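**December 28, 2023**

Okay, a little thread for the quiet stretch between the holidays, because three of you have asked what's happening with the toy blocks and I keep promising to answer properly. Get a cup of something, I do go on. 🧵

---

It started back in October, when my neighbor Shirin Kazemi was clearing out her hall closet and handed me a shopping bag of small blocks her kids had outgrown. Stars, cylinders, hexagons, all mixed up with puzzle pieces and a sock. I said I'd sort them out and pass them along to somebody with little ones.

---

Well. I did not pass them along. I tipped them out on the table that same evening "just to see what was there" and I was still sitting there when the dishwasher finished, lining up greens next to yellows like I was four years old.

---

I think it's the colors that got me. Plain red, plain yellow, plain green, the kind you get in a first box of crayons. So much of what I see in the stores now is oatmeal and dusty sage (very pretty, I own the oatmeal curtains) but a red cylinder is such a cheerful thing to have in your hand.

---

My first mistake was sorting by color. It looks wonderful for a minute and then you want a hexagon, and you have to go through every pile to find one. Sorting by shape works much better for playing, and you still get all the colors jumbled together, so everybody's happy.

---

My second mistake was the tray. I had them on an old metal one and every block that fell over sounded like a dropped spoon. Unai Carrasco (most of you know him from the Saturday soup posts) told me to try a plain board, and he was right, and he has been very gracious about being right.

---

Pale maple, nothing fancy, and it sits on the blue pegboard tabletop. I love those two together more than I expected to – the warm wood against all that blue, and then the bright little shapes on top of it. 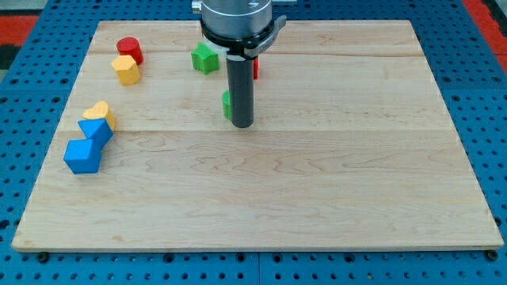 I like to keep just a few shapes out at a time and leave the rest in the bag. Put the whole lot in front of a small child and they'll sweep it onto the floor, which is a fine game but a short one. With a handful they start to look, and pick one up, and turn it over.

---

The star is the favorite with every visitor under six, no contest. It's got those nice rounded points, so it's friendly to hold, and a green star is a bit of a surprise when you've been drawing yellow ones all your life.

---

My own favorite is the yellow hexagon. Stand it on end and each side catches the light a little differently, so one yellow block gives you several yellows. I spent a good part of one afternoon just moving it closer to the red cylinder and farther away again. I regret nothing.

---

Games that have gone over well here, in case you have a bag of your own:

- Find me something with corners.
- Who's hiding behind who? (Get your chin down at table height for this one.)
- I move one while your eyes are shut, you tell me which.

The last one is harder for grown-ups. I lost it 26 times over the holiday weekend to a kindergartner, who kept the score.

---

Several of you asked about cleaning hand-me-down blocks. I wipe mine with a barely damp cloth and a drop of dish soap, then a second cloth with plain water, then leave them out on a towel overnight. I wouldn't soak them if you aren't sure what they're made of. The board just gets wiped down and dried right away.

---

And storage: a drawstring bag, always. I tried a divided box with a spot for each shape and putting things away became such a chore that we all quietly stopped doing it. With the bag, a child can clean up in one go, and there's the fun of reaching in next time without looking.

---

Shirin came by yesterday for coffee and asked, very sweetly, who I'd ended up giving the blocks to. They were right there on the table. She laughed so hard she had to put her cup down, and then she sat and built with me for an hour.

---

She also says there's a second bag somewhere in that closet. I've offered to help her look on Saturday. More after the new year, and if you've got a good guessing game for a five-year-old who always wins, please send it my way!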